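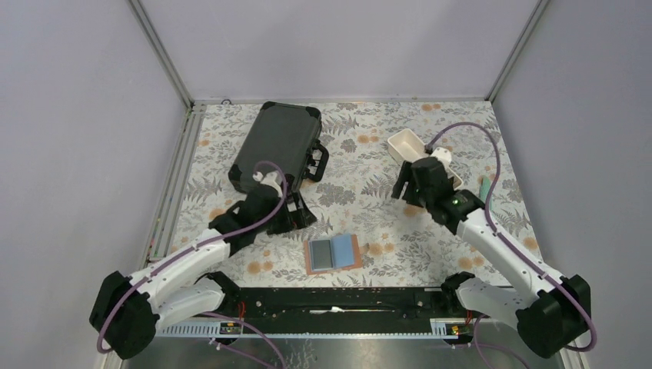
A dark grey hard-sided case on a leaf-print tablecloth.

Keeping Pantry Moths Out of Dry Goods

By Samina Jadoon, July

The Indian meal moth is the usual species in home pantries. Adults do not feed. The larvae do the damage, and they arrive as eggs in flour, birdseed, nuts, dry pet food and cereal. A trap alone will not clear an infestation. Most pheromone traps attract males only, so treat the trap as a gauge and the cleanup as the control.

Finding the source

Empty the cabinet completely. Check each package for webbing, clumped grains and small cream-colored larvae with brown heads. Look under jar lids and inside the folds of paper bags. Unopened boxes are not exempt - larvae can chew through thin plastic and cardboard. Seal infested food in a bag and take it to the outside bin the same day.

Cleaning the cabinet

Vacuum the shelf-pin holes, hinge recesses and the joint where the shelf meets the wall. Use the crevice tool. Empty the vacuum outdoors, then wipe the shelves with hot soapy water and let them dry fully before anything goes back. Do not spray insecticide on food shelves. It does not reach larvae inside packages.

Treating food you want to keep

Freeze it at 0°F for one week. Large bags should be divided first, as the center of a full sack cools slowly. Let the package return to room temperature before opening it, or condensation will wet the contents.

Storage

Use glass or heavy plastic with a gasket lid. Screw lids without a liner leave a gap wide enough for newly hatched larvae. Birdseed belongs in a metal can in the garage, away from the kitchen.

Monitoring

Hang one trap per pantry and write the start date on it. At 70°F the life cycle can run well over a month, so keep checking for three months after the last catch. Replace the lure on the schedule printed on its package. Move the trap away from open windows - the lure can draw moths in from outdoors.

Last updated: July

Related
Carpet Beetle or Bed Bug? Reading the Signs
Sealing Pipe Gaps Under the Sink
Drain Flies: Locating the Breeding Site
Ant Bait Placement, by Nkrumah Essien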